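Teaching the arm to handle a drive caddy

I've been at Okora since December, and most of my working hours go into driving a robot arm by remote control. The job right now is desktop computers. I steer the arm through a task, the joint positions and camera views get saved, and later the people at our Lomenitz office train on them. The target for this task is 400 good runs.

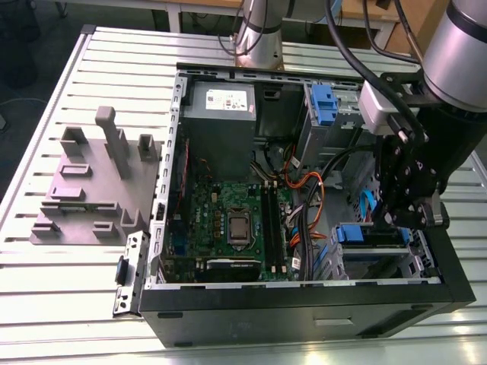 My first week was slow. A hard drive caddy is easy with your own hands because you feel when it lets go. With the controller I get no feel at all, so I go by the wrist view and small moves. My early runs took more than 44 seconds each. Now I'm down to 26 on a good morning.

Most of my bad runs come from the approach. If the fingers come in a little crooked, they push on the caddy when they should be closing on it. I back off, turn the wrist a few degrees and try again – and then I mark the run as a retry. 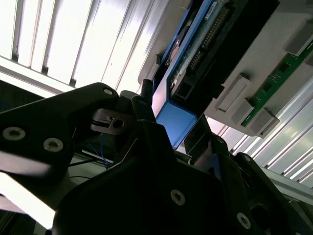 Gripper and blue-framed device, from the wrist camera.

I used to throw retries out. Lomenitz asked me to keep them, as long as I label them, so the robot gets to learn how to recover too. That changed how I drive. I fix mistakes slowly now and don't restart.
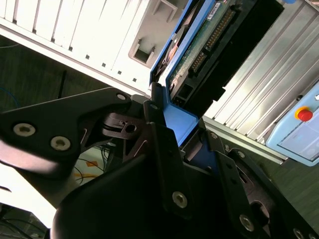 The other thing I had to learn was to stop pausing. If I sit still for a few seconds to think, the pause goes into the recording like everything else. So I plan the whole move before I press record. I still forget this after lunch.

Next up is memory sticks, which I'm not looking forward to.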